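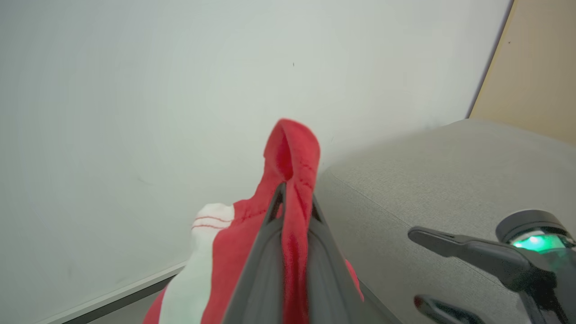

写真:オードリーアン・ジラール

エルトモント連絡事務所の一般公開を訪ねて

2023年5月、エルトモントにあるウロヴラ代表部の連絡事務所が一般公開された。ウロヴラとオノヴァチは国境の通行協定をめぐって対立が続いており、双方の大使の発言がたびたび報道されている。連絡事務所はその協議の窓口のひとつで、普段は予約のない人は入れない。事前に申し込み、午前の回に参加した。

受付は正面玄関ではなく、中庭に面した通用口にあった。旅券の確認と手荷物検査があり、列が進むのに時間がかかった。録音機は預けることになっている。参加者には館内図と日程表が配られたが、日程表の開始時刻は古いままで、係員が口頭で訂正していた。

最初の説明は広報担当のブリタニー・モランさんが行った。事務所の職員は52人で、領事、通商、政務の部門に分かれている。いちばん人手がかかるのは領事部門で、査証と証明書の申請が窓口に集中するという。政務部門の仕事は、相手国の声明を読み、本国への報告を書き、面会の日程を組むことが中心になる。声明は原文と訳文を必ず並べて保管し、訳語を変えたときはその理由も残す。過去に「遺憾」と「抗議」の訳し分けで先方から問い合わせがあり、それ以来の決まりだそうだ。

続いて二階の会議室を見た。通行協定の予備協議はここで行われ、これまでに7回開かれている。座席は入口から見て左がウロヴラ側、右がオノヴァチ側と決まっていて、議長役は回ごとに交代する。議事録は両国語で作り、双方の署名がそろうまで外に出さない。直近の回の議事録はまだ署名が済んでおらず、内容についての質問には答えられないとのことだった。

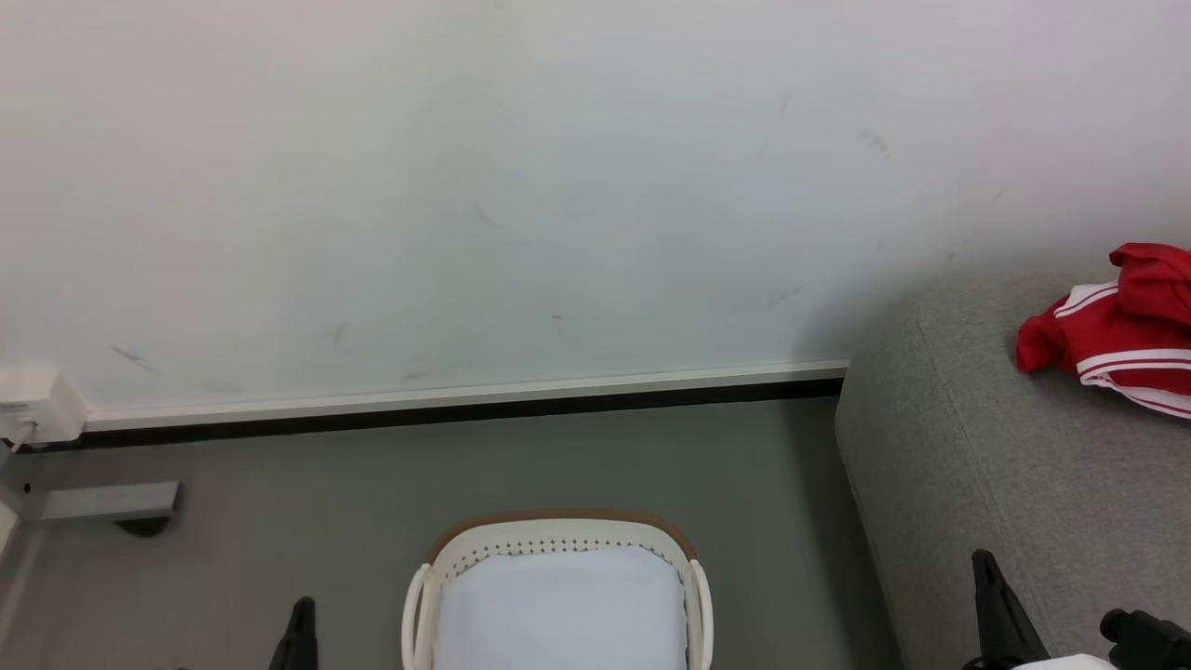

白い壁と灰色のソファ 撮影:ジラール

休憩をはさんで、資料室に移った。国境の検問所が設けられた当時の地図、旧協定の写し、通行証の見本などが並んでいる。旧協定の写しは前文と第一条の頁だけが開いてあり、問題になっている付属書は展示されていなかった。付属書の扱いについて尋ねた参加者がいたが、案内の職員は公表済みの文書を参照してほしいと答えた。文書の一覧は出口の棚に置いてあった。

最後は質疑の時間で、ボイチュク財団の研究員が進行を務めた。財団は両国の地方議員の交流事業を行っていて、代表部とは別の組織である。質問は、大使の発言が協議に影響するのか、という点に集まった。モランさんの答えは、発言については本国の外務省が見解を出しており、事務所としてそれに加えることはない、というものだった。オノヴァチ側の見解も聞きたいという声があったが、この日は先方の出席者がいなかった。研究員によれば、次の交流事業にはオノヴァチの議員も招いているという。

質疑は予定より10分延びて終わった。預けた物の返却は番号順で、こちらは早かった。

一般公開の定員は一日200人で、申し込みは代表部の窓口か郵送で受け付ける。次回は7月の予定。会議室は協議の日程によって見学できないことがある。最寄りの停留所から事務所までは上り坂で、駐車場はない。館内の説明はウロヴラ語と英語で、日本語の資料は用意されていなかった。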